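Home | Diary | Letters | Past months | Contact

February, late evening

Up before six to listen to the Skekden service go out. Father's reading came through clearly, but the sermon ran to 14 minutes and the station cut it off at the final prayer, as it did last month. They went straight into the traffic news. I wrote down the time and made tea.

The business of the language has not gone away. The station wants the whole service in English from Easter, apart from the hymns. Larysa Nazarenko rang before I had washed up to ask whether I had signed her letter. I had not. I told her I agreed with most of it but not with the paragraph that says the station manager is hostile to religion. I have met him twice. He is short of airtime and he has a licence review coming, and I don't think he has strong views on us one way or the other. She said that was my opinion. She will send me a version without the paragraph, but she wants to keep the word "silenced", and I will have to decide about that.

Went over to Brarnmont on the late morning bus to see the Beneck people about the newspaper column. Oleksandra Bilyk met me in the front office. The paper has had 27 letters on the subject, more against us than for us, though several were only against having any service on the radio at all. She let me read them. One man wrote that he had listened every week since his wife died and did not understand a word of the old prayers and did not want them changed. I copied that out. Another said things about people from our church that I will not put in here. Oleksandra is not printing it, and has kept it in a drawer in case he writes again.

She offered us 300 words — no, she said at first 300 and then took it down to 280 when she saw the page. I said yes. It must be in by noon the day before they go to print, and she would like it from somebody who is not clergy. I suppose that is me.

Ate my sandwich at the bus station. Began the column on the back of the timetable and did not get far. My first line sounded like a complaint. The second sounded like a sermon, and I have less right to give one of those.

Evening meeting at Pavliuk Hall, which was cold. Fongchan Intarasuk came from the temple and spoke for a few minutes about their own broadcast, which went through all this earlier. They settled for both languages, with the chant left alone and a short explanation read out first. He said they lost some older listeners and gained a few younger ones. Vira asked whether he would do it the same way again and he thought about it and said he would, but he would have asked the older people sooner. I thought that was a fair answer. Larysa did not.

Uliana Kravchuk drove me home. We talked about her mother's hip and not about the radio.

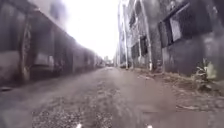
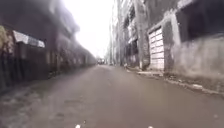 Posted by Vira's aunt, in Diary

Must ring the station in the morning about the final prayer. Also return Oleksandra's pen. Column still not written.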